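Memley window insulation kit: two winters in

Rating: 3 out of 5
Reviewed by Marites Belmonte

I bought the Memley kit in November for the window in our workroom, which gets a draft every afternoon once the wind picks up. The box has a roll of clear film, double-sided tape and a plastic scraper. It cost me $30 and covered one large window with a little left over.

Putting it up took most of a Tuesday evening. Clean the sill and the edges first, and let them dry overnight if you can. The tape sticks well to painted wood. On metal it needs more pressure, and I had to redo the top edge after the first cold night. A hair dryer takes out most of the wrinkles — keep it moving or the film goes cloudy.

The draft was better by the next morning. We still ran the heater, only less. In spring the film came off in one piece, but the tape left a gummy line that took me 2 hours to scrape. The scraper in the box is too soft for that job, so I used an old Duvden one.

The second winter I did the lower pane only and left the top alone. That was enough for us, and it used half the film.

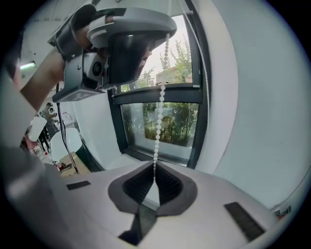
The workroom window, with its dark gray metal frame and the shrubs outside the lower pane.

I would buy it again for a wood frame. For metal, get stronger tape and throw out the roll that comes with it.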